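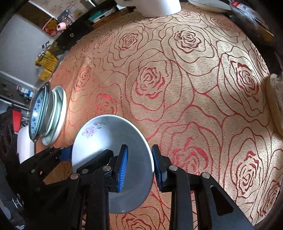
Fingertip pads for the hand-held gripper: ribbed rubber vs. smooth silicone

smacedo
Has anyone compared pad materials on glazed ceramics with any care? I have been swapping tips on a hand-held parallel-type gripper with linkage fingers and my results don't agree with what the Rirnex people recommend. They say smooth silicone, Shore A 30, for anything glazed. I get better holds with the blue ribbed rubber.

Test objects are bowls and plates from a normal kitchen. Rim grasp, one finger inside, one outside. Lift, tilt until the bowl is on edge, hold, set down. I log a slip if the rim moves against the pad by more than 2 mm.

Ribbed is ahead on bowls. On flat plates I can't separate them.

oltitz_user
What closing force? Without that number the comparison doesn't say much. Smooth silicone needs area to work. If you squeeze lightly on a curved rim you get line contact and the ribs will win every time.

smacedo
It's hand operated, so there is no force setpoint. I put a load cell between the fingers and practiced until I could repeat a squeeze. The spread is still wide, I won't pretend otherwise. Same operator for both pads.

k_lindqvist
Same operator knowing which pad is on. You squeeze harder on the one you trust less, or the one you trust more, and either way it ends up in the data.

ihinrichs
Agree with k_lindqvist on the operator, but I'd look at rib direction first. Ribs across the finger and ribs along the finger behave like two different pads when the bowl is tilted. Upright, the load runs straight down the finger face. On edge, the weight of the bowl makes a torque about the contact and the rim wants to pivot. Ribs that lock against sliding can still let it rotate.

We ran 1565 grasps on the bench version of this gripper at Stestano, and rotation was the most common failure with bowls. Straight sliding came second. Pad material mattered less than how deep the rim sat between the fingers.

Ida Hinrichs

oltitz_user
Was that with a motor or by hand?

ihinrichs
Motor, current-limited. Same fingers, same linkage. I would not carry the absolute rates over to the hand-held. The order of the failure types probably holds.

smacedo
Useful. I haven't been logging rotation separately, it all goes in as slip. I'll split the column. Depth of grasp I can get from the wrist camera if I calibrate it again.

mac_an_tsaoi_fan
Are you both assuming the linkage is stiff? On mine the pivots had enough play that the fingertips toed out under load. I retorqued the pivot screws, put in thin washers, and half of my "pad problem" went away. Check this before buying more pads. The Mac an tSaoi printed fingers are worse than most for it.

k_lindqvist
Washers add friction in the joint and then your load cell calibration is off. Shoulder screws are the proper fix.

mac_an_tsaoi_fan
Shoulder screws cost more than the fingers do. The washers are fine if you recalibrate.

k_lindqvist
If.

oltitz_user
Back to pads. I still think smooth wins on a clean, dry glaze with enough force. Ribs earn their place when there is dust or water, as they give it somewhere to go. The Oltitz pads I use are smooth on one half and ribbed on the other, and I see more holds on the smooth half with drinking glasses.

smacedo
Glasses have a larger radius of contact when you take them by the wall. I'm taking bowls by the rim. I don't think we're measuring the same thing.

oltitz_user
Fair. Rim grasps only, then I have no data.

ihinrichs
Silvana, if you rerun it: have someone else fit the pads and cover the fingertips until you're in position. It's clumsy but it mostly deals with the operator problem. Use 2 grasp depths and keep them fixed. And wipe the pads with isopropyl between blocks. Rubber picks up a film from the glaze and from your hands, and the ribs hold on to it longer than a flat pad does.

smacedo
Will do. One question on wear. After roughly 4 hours of use the rib edges look rounded near the tip. Do you replace on a schedule or on inspection?

ihinrichs
Inspection. Press the pad on an ink stamp, then on paper, and compare with a print from a new one. When the lines start to merge we replace the pair, never a single pad.

k_lindqvist
Post the raw log when you have it, including the aborted grasps. Those usually get dropped and they shouldn't be.

smacedo
They're in there, flagged with an A. I'll upload the CSV when the rotation column is done.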